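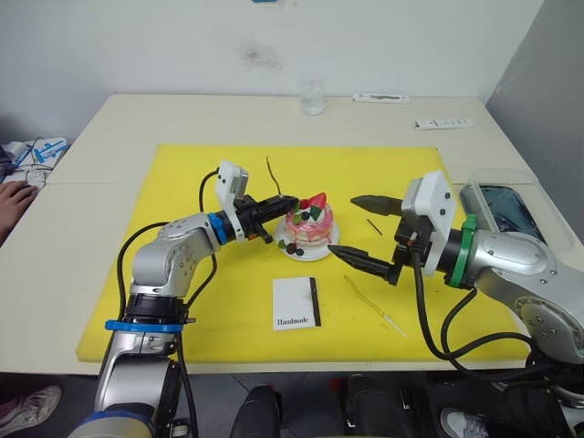
Small birthday cakes – who else has given up on the big ones?

Forum: Baking at Home > Cakes and Frosting

crumbcoat_kay
Posted 8 August 2018
I have gone completely over to 6 inch cakes and I want to talk about it! For years I made the full-size layer cake for every birthday, and we'd eat it the first night, pick at it the second, and then it sat under the dome looking sad until trash day. A small one gets eaten while it's still good, it fits in my fridge without moving the milk, and I can spend all my decorating energy on a surface I can finish in one evening.

My basic sponge is the one off the back of the Rirov mixer booklet, cut in half, baked in two tins. It comes out a tiny bit domed but so soft. I'd love to hear what recipes the rest of you are halving, and what you do about eggs when the full recipe calls for an odd number.

buttersidedown
Eggs are easy. Beat the extra one in a cup, weigh it, pour in half. The rest goes in the dog or in tomorrow's omelet.

I'm with you on the small cake, but I don't agree about halving the booklet recipe. It has too much baking powder for a little tin and that's where your dome comes from. Drop the oven by 25 degrees and wrap the outside of the tin in a strip of wet towel. Flat as a pancake, every time.

tallhat_baker
Wet towel works. I wouldn't touch the baking powder though.

And I'm going to be the grump here: a birthday cake is supposed to be too big! My grandmother's sheet cake fed the whole street and half of it went home on paper plates. You send a slice to the neighbors, you have a slice for breakfast. When I see a cake the size of a cereal bowl I start wondering who isn't getting any.

crumbcoat_kay
Ha, fair! But we are four people and one of us doesn't like frosting. If I sent slices around our building I'd be at it all week. (The lady downstairs does get one. She'd notice.)

OK so I measured the baking powder last night and buttersidedown may be onto something, my half teaspoon is a very generous half teaspoon. New measuring spoons are on the list.

mocha_and_marzipan
Jumping in because I buy my tins at the Mercado in Studholm and they finally have the deep ones back, the kind with straight sides. Straight sides make such a difference on a small cake – you don't have to fill in the slope with buttercream.

Has anyone here milled their own flour for sponge? I have a Grindodent hand mill and I ran 900 grams of soft wheat through it on Sunday. Took forever and my arm was jelly, but the flavor!! Nutty and almost sweet. It did make a heavier cake, so I sifted it twice and swapped out a quarter for plain cake flour and that was lovely.

buttersidedown
Love my bread from home-milled flour, would not bother for a sponge. All that cranking to end up adding cake flour anyway.

mocha_and_marzipan
You haven't tasted it! I stand by it. Next one is getting brown butter and orange zest.

tallhat_baker
Brown butter in a sponge, now you've got my attention. Cool it until it's just cloudy before it goes in or it'll sink straight to the bottom.

One thing I will say against the little cakes is candles. Crowd them on a small top and the icing goes soft before the song is over. Put them around the rim, light the far side first so you aren't reaching over a flame, and chill the cake beforehand so the buttercream holds. We always turn the lights off too. I'm a grump but I'm a grump who likes candles.
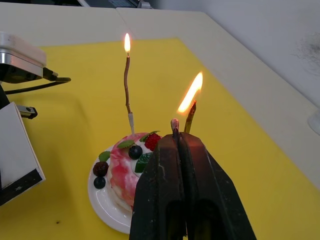
Re: Small birthday cakes – filling that doesn't squish out?

pinkpeppermint
Hi all, long-time reader! Splitting this off a little. I made my first small cake last weekend with raspberry jam in the middle and the top layer slid clean off to one side while I was frosting it. Is it the jam or is it me?

buttersidedown
Jam. Pipe a ring of stiff buttercream around the edge of the bottom layer and spoon the jam inside it. Then half an hour in the fridge before you go near the outside.

crumbcoat_kay
Yes to the ring! And trim the dome off first, I learned that one the hard way. The trimmings are the cook's snack.

tallhat_baker
Or make a sheet cake. Nothing to slide.

pinkpeppermint
Thank you! Trying the ring on Friday with the rest of the raspberry.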